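Loudness and dynamics in home-recorded folk albums
Student project report, Music Technology, Curnthorpe College
2020-10-04

Introduction

The project set out to find out whether folk albums recorded at home are mastered as loudly as folk albums made in a studio. Most writing on the so-called loudness war deals with rock, metal and pop. Folk gets left out, probably on the assumption that a singer with an acoustic guitar has no reason to compete on volume. I play in a folk duo and had my doubts about that.

Material

I used 17 albums, all released by small labels or by the artists themselves. Nine were recorded at home and eight in a studio, going by the sleeve notes. Live albums were left out. Two of the home recordings came from the Zodov label, which sent me the unmastered mixes as well, so for those I could compare before and after.

All files were lossless. Where I could only find a compressed version I dropped the album from the list.

Method

Each track was loaded into Wiko, the audio analysis program used on our course. I noted the integrated loudness, the loudness range and the true peak. For each album I then took the middle value of each measurement, so that one very quiet track would not pull the result down.

I also ran a listening test in August. Five listeners heard pairs of short extracts and said which one they preferred. Each pair was played twice, once at the original levels and once with the levels matched. Listeners sat at the same table, used the same closed headphones and wrote their answers on paper.
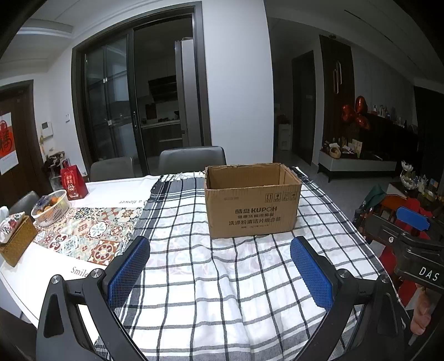 Results

The home recordings were slightly louder than the studio ones. The difference was small, but the loudness range told a clearer story: seven of the nine home albums had a narrower range than any of the studio albums. On the two Zodov albums most of the narrowing happened at the mastering stage. The unmastered mixes had a range close to the studio group.

In the listening test the louder extract was usually preferred at the original levels. Once levels were matched, the preference went the other way for fiddle tunes and disappeared for unaccompanied singing.

The frequency plots showed one thing I was not looking for. Several home albums had a build-up at 700 Hz and a dip near 4,000 Hz, which makes the voice sound boxy. I think this comes from small rooms, but I did not test it.

Problems

Five listeners is too few for any statistics. The sleeve notes were also vague in places, and one album listed as a home recording had its drums done elsewhere. I kept it in.

Further work

The next step would be to master one set of mixes in two ways and repeat the test with more people. The full table of measurements is in the appendix.

Report by: Siddiqui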